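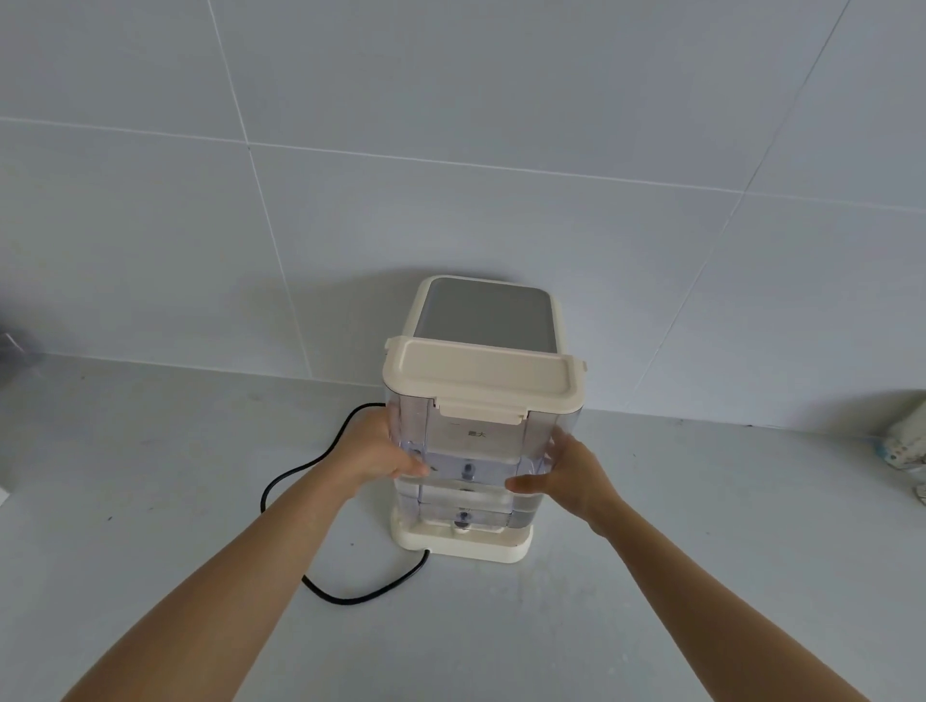
Baltasar Gallardo wrote back to the program sheet to say that a talk about where to keep countertop appliances could be given in one word, and the word was "elsewhere." He has asked for the remaining 55 minutes to be returned to him as coffee.

Read that out. Wait for the laugh. If there is no laugh, go straight to the outline and speak faster.

OPENING

Good morning, Britden. Thank you for choosing this over the session on grout, which I hear is full.

I've been helping people sort out rental kitchens since before Retow had a name, and the complaint never changes. "I have no counter." They do have a counter. It's under the appliances. Someone bought a thing to save time, and now they chop onions on top of the washing machine.

So this is a talk about tall plastic things with cords. I own several. I'm not here as a reformed character.

THE MAX LINE (stay on the opening slide)

Point at the front of the tank. 最大, maximum, with a short line to go with it. For those who don't read Chinese, it's the most widely ignored word in any language, so you haven't missed much.

Ask for hands: who fills to the line? Who fills past the line to avoid a second trip to the sink? Second group is usually bigger and sits near the back.

My point about clear tanks is that people are polite to them. You can see the level, so you check it. My old Skerley had a solid white tank and I filled it by sound for two years like a man tuning a piano. If you're buying for a shared kitchen, get the clear one. It shows every speck, and you'll hate it, and it will get washed.

Don't get drawn into limescale here. Limescale is after the break. If someone says vinegar, nod and move on.

LIDS AND LATCHES

A latch at the front is a small mercy. You can get at it without dragging the whole unit out from the wall. A lid that hinges upward under a wall cabinet is a different matter, and at Aravena we had a whole floor of kitchens where the lid opened exactly far enough to hit the cabinet and no farther. Tenants had worked out a technique. It involved a wooden spoon. I've left it out of the handout.

Test to pass on: stand the thing where it's going to live, then open it all the way, take out whatever comes out, and put it back. Do this before you throw away the box. I say this as someone who has thrown away the box.

Also check that you can do it with wet hands. Manufacturers seem to do all their testing with dry ones.

MOVING THE THING

Still on the first slide. Two hands, one on each side of the body. I'd like more of this. What I see in people's homes is one hand on the lid, often with a phone in the other, and a great deal of faith in the latch.

Notes for the room:

Unplug first. Yes, even to wipe under it.

Empty it before it travels. Water is heavy and changes its mind on corners.

Take the weight at the base if you're carrying it any distance. Hands on a clear tank are fine for steadying. Whether they're fine for lifting depends on what the tank is clipped to, and that's in the manual, in the drawer, under the takeout menus.

Put it down on the counter and not on the edge of the counter. I wish this one didn't need saying. I have the floor tile at home to prove it did.

CORDS

My favorite part, and the part where people look at their watches.

Look at the cord on the slide, going off across the counter in a big loop. I'm fond of that loop. Every kitchen has one. The cord is always the wrong length, and the length is always chosen by somebody with a different outlet. Too short and the appliance lives where the outlet says. Too long and you've got a black snake lying where the bread should be.

What I do: a hook-and-loop strap around the spare length, kept behind the unit. Leave it slack, no tight coils. Keep it off the front edge, away from the sink and well clear of the burners. Don't run it under the base, either. The thing will rock, and you'll spend a month blaming the counter.

Retow sent out a cord survey in July and got 1652 replies, most of them angry. I've put the printable ones on the back table. My favorite reads, in full, "Behind the toaster there is a second toaster cord. We have one toaster."

WALLS

Short section, skip if running late.

Big square tiles behind the appliance are easy to wipe, and there's not much grout to scrub. Good. Now pull the appliance forward and look at the patch behind it. I'll give you a moment with your conscience.

Leave a gap at the back, as much as the manual asks for. A hand's width is my habit, mainly so that a cloth can get in with a hand attached to it. If steam comes out of your machine, think about what's over it. Cabinets don't complain until the veneer starts to curl, and then they complain to the landlord.

THE ONE-SPOT RULE

Baltasar's bit, which I'm stealing with permission. Pick one spot on the counter and clear it. One appliance gets to stand there at a time. Everything else goes in a cupboard, and if it's too much trouble to get out of the cupboard, you've learned something about how much you wanted it.

He has followed this rule for years. He has a beautiful counter. He also has a garage I was asked not to photograph.

My own version is weaker. What you use every day stays out. What you use every week goes on the low shelf, never the high one (see MOVING THE THING). What you use at holidays can go under the stairs with the folding chairs and the good intentions.

QUESTIONS

Likely ones:

Is it all right to store it with water in it? No. Empty it, leave the lid open overnight, then put it away.

Can I hide it behind a roller door? Yes, if you switch it off first and let it cool. The doors are nice. People stop closing them by the second week.

How much should I spend? Mine was around 100 dollars and I resent about half of it.

Which brand? Say you'll talk to them at the break. Then go and stand near the grout people.

Leave the handouts by the door. Bring the extension cord home this time.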